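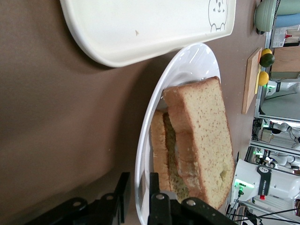 Kitchen Table Gallery: Setting Out Food with Two Arms

Posted September 15, 2019 by the Stelunach project, Stellden

Stelunach is our study of how a two-armed robot can learn small kitchen jobs from being shown them by a person. The work is done on one long brown table in the Stellden lab. This page collects views of the table along with notes on how we record, train and test. The full write-up has the tables and the math. Readers who only want to know what the setup looks like and what came out of it can stay here.

The wrist view

Sandwich with a green filling on the oval plate, gripper fingers at the bottom. Two lemons and a lime are along the wooden board.

Each arm has a small camera near the gripper, and one fixed camera covers the table. The wrist cameras see the fingers at all times, which matters more than we expected at the start. In our first version, the learned controller used only the fixed camera. It reached the right part of the table nearly every time and then closed the fingers a little too high or a little too far to one side. With bread, a small error at that point is enough to push the slice along the plate.

When we added the wrist views, most of those errors went away. The cost was a larger model and slower training. We also had to be stricter about how the cameras were mounted, because a wrist camera that has shifted between recording and testing gives the controller a picture it has never learned from. We now check both wrist mounts before every session and log the check with the data.

What we recorded

The task list has 11 jobs. Some are short, such as moving a lemon from the table to the cutting board. Others take both arms, such as holding a tray steady with one gripper while the other sets something down on it. The longest is a full place setting with a plate, a cup and a bowl.

For each job we recorded 70 demonstrations. A person guided the arms through the task from start to finish, and the system saved the joint positions, the gripper openings and all camera streams. Four operators shared the recording, and each one did part of every job so that no job would be tied to one person's habits. Operators do differ. One tends to approach from the side, another comes straight down, and a third pauses above the object before closing. We kept all of it. Runs were thrown out only if a camera dropped out or if the operator asked for a restart.

Between runs, the objects were moved. We did not use marks on the table. The operator set things out by hand within a loose area, and the background items were changed too: fruit, bowls, mugs, the dish rack. A table with the same clutter in the same place every time teaches the controller to use the clutter as a guide, and we had that problem in March with an early set of recordings. The arm learned to find the plate by its distance from a bowl. With the bowl gone, it reached for bare table.

How Kao splits a job

Kao is the name of our method. It cuts each demonstration into short pieces at the points where a gripper opens, closes or comes to rest. Each piece is then labeled by which arm is doing the work and which arm is waiting or holding. The labels come from the motion data alone, so no one has to go through the recordings by hand.

The controller is trained on the pieces and on the order in which they appear. At run time it has to decide two things over and over: which piece it is in, and how to move next. Keeping those two decisions apart makes failures easier to read. If an arm moves smoothly to the wrong object, the choice of piece was wrong. If it goes to the right object and fumbles, the piece was right and the motion was poor.

A single gripper closing can also be a false start. Operators sometimes close, see that the grip is bad, and open again. At first Kao treated this as two real steps and copied it faithfully, so the arm would pinch the air next to a slice of bread, open, and then pick it up. We now join pieces that are very short and that end near where they began. That fix removed most of the extra pinching. It also removed a few real corrections that we would have liked to keep – this is still an open point.

The table from the fixed camera

Egg on toast on the round plate, with the bear tray below it and the cutting board under the right arm.

The fixed view is the one we use for judging results, and it is the view most visitors ask for. Both grippers fit in it, as does nearly everything the arms are likely to touch. Its weak spot is that an arm can hide the thing it is working on. When a forearm comes in low, the cup or bowl behind it may be mostly covered until the arm moves off again.
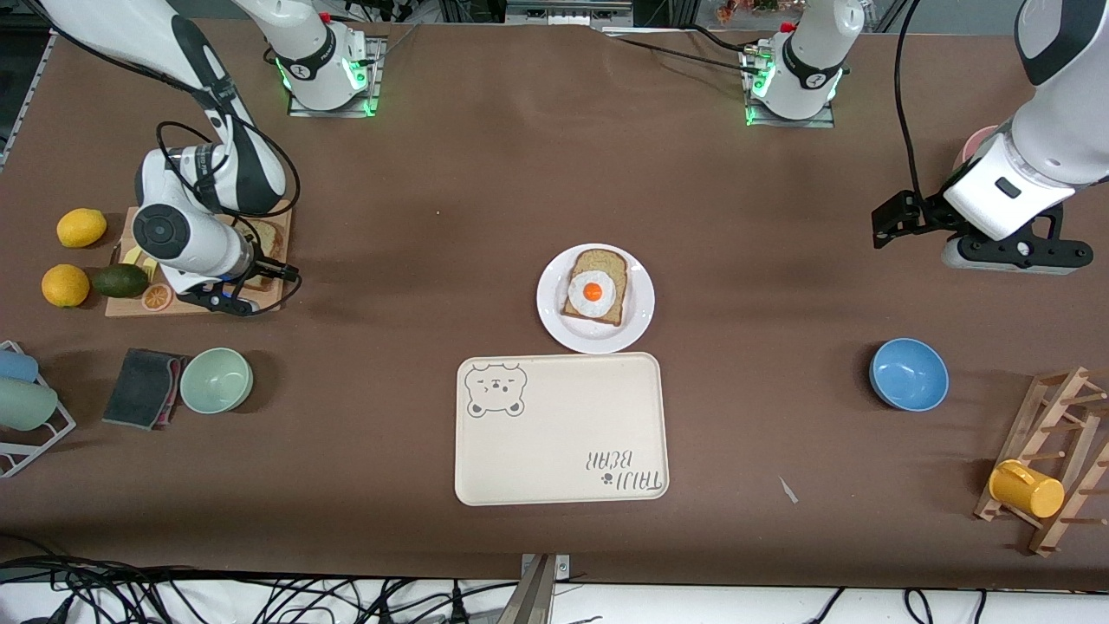
We tried two ways around this. One was to let the controller remember the last clear view of each object. The other was to give more weight to the wrist camera on the arm that was not blocked. The second worked better on our jobs. Memory helped while everything stayed still, but if the other arm had nudged something in the meantime, the stored position was out of date and the controller trusted it anyway.

Soft things and round things

Bread and fruit turned out to need different handling, and we did not tell the system that in advance. For bread, the demonstrations show a slow close and a low lift. For lemons and oranges, the operators close faster and a bit below the middle so that the fruit does not squeeze out. The controller picked up both habits, though it mixes them up on objects it has seen only rarely. An avocado is sometimes gripped like bread for the first part of the motion and like a lemon for the rest.

Toast with something on top is a case of its own. It can be moved with the plate or by itself, and the operators did not all agree on which. We left the instruction open during recording and then trained two versions, one on the mixed data and one on the plate-only runs. The plate-only version was steadier. The mixed version sometimes began with one plan and changed to the other halfway through, with one gripper at the rim and the second still on its way to the bread. For the final tests we used the plate-only version on this job and the mixed data on all the others.

Results in short

The short fruit and bread jobs are the most dependable. The jobs where one arm holds and the other places are next. The full place setting is well behind, mainly because an error early on carries through to everything that follows. If the plate ends up too close to the tray, there is little room left for the bowl, and the controller has no step for making more room.

We also ran the same tests with Kao's splitting turned off, so that the controller learned each demonstration as one long motion. The short jobs hardly changed. The two-arm jobs got clearly worse, and the most common failure was both arms moving at once when one should have waited. We take that as the main result of the study: the labels for working and waiting arms are what help, more than the cutting itself.

Swapping the background items made little difference to any of the jobs after the March recordings were dropped. Changing the lighting did make a difference. Glossy plate rims and the raised edge of the tray look quite different under side light, and the wrist cameras are close enough for this to matter. We have started a small set of recordings under other lights, but it is not part of these results.

Notes on using the recordings

The group at Clenley is repeating four of the jobs on its own table with its own dishes. They have the trained controller and the labels but not our camera positions, and we want to see how much depends on those. Their setup has a shorter table, so the arms work closer together than ours do.

Anyone working with the data should know that left and right are named from the robot's side. The robot's right arm is on the left in the fixed view. The file labels follow the same rule, and so do the tables in the write-up. The early March recordings are kept in a separate folder and should not be mixed in with the rest.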